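Pralari Foam-Pad Finger Set for Parallel Grippers

Home > End effectors > Fingers and pads > Foam-pad sets

Stock code PF-1469
Sold as a pair, left and right the same. In stock at Pultstead. Order before 11 am, goes out same day.

Add to basket | Ask a question | Print this page

What it is

Pair of tapered fingers for small parallel grippers. Hard outer shell, foam pad on the inside face. For picking up small metal parts without marking them: gears, bushes, collars, short shafts, turned bits. Used mostly on teaching cells, sorting benches and light kitting work. Not for press loading. Not for hot parts, see below.

We get asked about the rules more than about the fingers, so most of this page is rules. Skip to the bottom for spares.

In the pack

2 fingers, pads fitted
4 fixing screws and a hex key
1 spare pad pair
Fitting card
Blank risk assessment sheet (also as a download, ask if the link is down again)

Key data

Max part weight: up to 2 kg, friction grip, dry parts
Pad life: 2000 cycles on deburred parts, then inspect. Less on sharp edges. A lot less on sharp edges.
Finger opening: set by your gripper, the fingers don't change the stroke
Finger length: 47 mm from mounting face to tip
Shell colours: red, or grey to order
Cleaning: dry brush or damp cloth. No solvents, the glue lets go.

Does it come CE or UKCA marked?

No, and be careful of anyone who says a pair of fingers makes your cell compliant. Fingers are a component. The marking belongs to the finished machine, and the job of getting there belongs to whoever puts the cell together. If thats you, it's you. Changing fingers on a cell that's already signed off counts as a change, so the risk assessment wants opening again and a line adding. Usually a short line. Still has to be there.

Standards people ask us about

ISO 12100. General one, how to do a risk assessment on a machine. Start with it.

ISO 10218, parts 1 and 2. Industrial robots. Part 1 is the robot, part 2 is the application and the cell. Your gripper and fingers come in under part 2. It was revised in 2025, so check which edition your paperwork names before quoting it at an auditor.

ISO/TS 15066. Collaborative working, contact limits and so on. Much of it has been taken into the new 10218-2. Older cells will still refer to it by its own number.

PUWER, for UK sites. Work equipment has to be suitable, maintained and used by people who've been trained. Applies to the bench cell in the training room as much as the shop floor.

We're a finger supplier, not your safety adviser. Read the real documents.

Good practice with small parts

This list is from Siham Atallah in our applications team, tidied up from her site visit notes. Use what fits.

1. Set grip force from the lightest part in the batch and work up. Don't start at max and back off, the pads take a set and then you're chasing it.

2. Write the force on the job card. Force, speed, finger type, pad change date. If it's only in the controller it'll get lost at the next update.

3. Tips are a pinch point. Treat them as one even at low force. Foam isn't a guard.

4. Hand-guiding and teaching at reduced speed only, enabling switch held, one person in the cell. The second person stands outside and doesn't lean in to point.

5. Check what happens on power loss. Some grippers hold, some open. A small gear dropped on a mat is no bother, the same gear dropped into a gearbox housing is a bad afternoon. Try it with the real part before sign-off.

6. Lay parts on a matt, non-slip cloth for bench picking. Plain grey fabric works well. Shiny bench tops throw reflections at the vision and round parts wander off.

7. Stand short spur gears on end where the job allows. The fingers come down either side and the pads close on the teeth. Open wide before coming down, and keep bigger plates and ring parts clear of the approach path. A finger that passes over a large disk on the way in needs height allowed for it in the program.
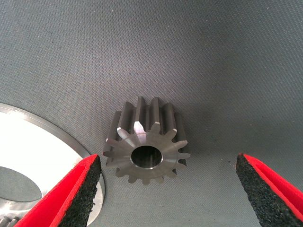
8. Brush the cloth down between batches. Lint and swarf end up in the foam, then on the next part.

9. Inspect pads at the start of every shift. Looking for tears, glazing, lifted edges, metal bits stuck in. Any of those, change both pads. Never one, the grip goes lopsided.

10. Lock off before changing pads or fingers. Yes, for a two minute job.

11. Keep old pads out of the spares drawer. Bin them.

Not suitable for

Parts over 60 C
Oily or wet parts, the foam soaks it up and the grip drops off
Food contact
Anything overhead of a person, friction grip only so no
Lifting by the bore, these grip from outside only

Will they fit my gripper?

Fits Indetis small-frame grippers straight from the bag. Michiels needs the adaptor plate (listed under spares). Anything else, send a drawing or a photo of the jaw face with a ruler next to it and Jasper Maes on the technical desk will tell you yes or no. He's in mornings. If it's no we can sometimes drill to suit, small charge.

Fitting, short version

Lock off. Old fingers out, wipe the jaw faces. New fingers on, screws finger tight. Close slowly on a flat gauge so the pads line up, then nip the screws up. Don't overdo it, the inserts are brass. Run ten empty cycles at low speed, check the screws, then teach. Longer fingers than you had before? Redo the tool centre point and the payload, otherwise your speed and force limits are worked out on the wrong numbers. This one gets missed most.

Spares

Pad pair, black foam, self-adhesive
Pad pair, firm grade, for heavier turned parts
Screw kit
Adaptor plate, Michiels
Single finger, red (for when one's been driven into the bench)

Firm grade pads are back in October. Can be back ordered, we don't take payment until they ship.

Returns

Unused and in the bag, fine. Fitted once, ask first. Pads are not returnable once the backing is off.

Paperwork

Data sheet, fitting card and the material declaration come with the order. Need them before you buy for the technical file? Email the Pultstead office with the stock code in the subject line and they'll be sent over, normaly same day.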